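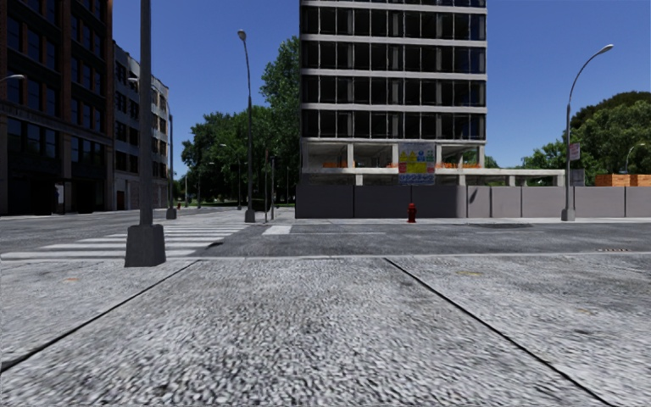

The appeals panel threw out the Szabó conviction this morning. He got six years for the Udorside hit and run, and now he walks. I read the ruling and it mostly comes down to the one witness who changed her account. It's a corner with broad white crosswalk stripes, and the two sides never agreed whether the victim was on them.

Posted by kchisholm in January

Search this forum Go

Home Courts Film News Members

teltano_fan: Good. The case was thin from the start. He can get back to finishing Rarora.

marlow46: Thin? He left the man in the road. Up to 30 people heard the brakes.

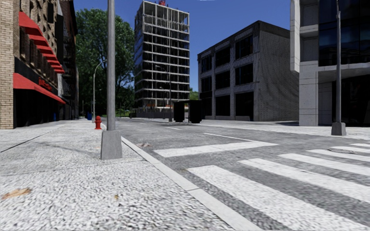 COURTS & APPEALS

kchisholm: Hearing brakes doesn't tell you who was driving. That was the whole appeal.

marlow46: Then the driver should be charged. Csenge Csizmadia wrote that the police never asked for the garage records.

teltano_fan: She also said the first trial was fair – so which is it? 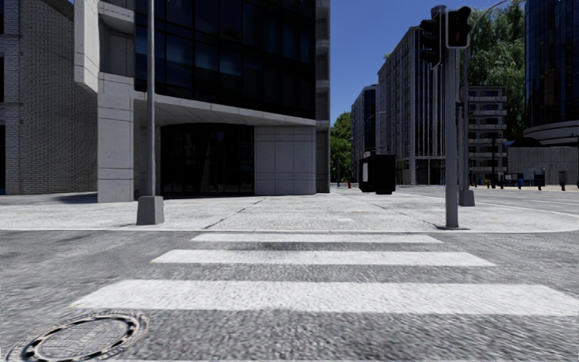 Crosswalk and curb, street level

marlow46: Both. A fair trial can still miss things. Prosecutors have 2 months to appeal, and I hope they do.

kchisholm: They might. I wouldn't bet on it.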